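Kastutbridge Path Mix
Pale gray surfacing for parks, campuses and long garden walks
By Grusteo

Product details | Laying guide | Samples | Ask us

We love a path that curves. A straight walk gets you there, sure, but a wide pale path swinging off through mown grass makes you want to see what's around the bend! Kastutbridge is the mix we recommend most often for that kind of job, and it's the one we get the most letters about.

It comes as a dry blend in bags. You add water on site, pour it between edging boards, level it and finish it with a float. It cures to a light gray that settles down over the years and gets a bit mottled (we like it better that way, and so do most of the gardeners we talk to). Shade, leaves and sprinklers will all leave their mark on it in time. A stiff broom and plain water take care of most of that.

What people use it for
Park walks and school grounds
Shared paths for strollers, bikes and wheelchairs
Routes between buildings where there's lawn on one side or both

Choosing a finish
Smooth float is the standard finish and the easiest to sweep. Light broom has more grip and is the one to pick for slopes or for anywhere that gets frost. Both come in the same pale gray. We tried a buff color a while back and may bring it back if enough of you ask.

Getting the curve right
Take your time with the edging, please. Vasiliki Drakos, who runs our laying days, sets her curves with a garden hose first and leaves it out overnight, then walks it again in the morning before any boards go down. Bendable boards make a sweep that a mower can follow without stopping. Let the grass grow right up to the pavement once the boards are out, and trim it back in March before growth really starts.

If one side of your path gets cut across by walkers, expect a worn strip there. Reseeding helps, and so does a path wide enough for two people to pass.

Sizes and ordering
Small bag: for repairs and short stretches
Large bag: for full pours
Minimum order for delivery: 7 large bags
Full pallet: 200 large bags
Sample tile: sent by mail, one per household

For a run over 300 feet, call before you order. Pantelis Bakalis will go through your drawing with you, work out the joints and tell you if you're about to buy too much. He's very good at this and he enjoys it, so don't be shy.

Cure time
Keep people off until the surface is firm and bikes off for a few days longer. Cool weather slows everything down.

Page updated 5 May 2019
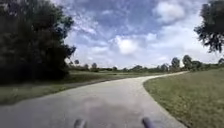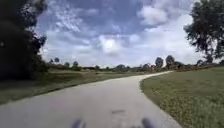

Pale gray path with a long bend to the right, mown lawn alongside.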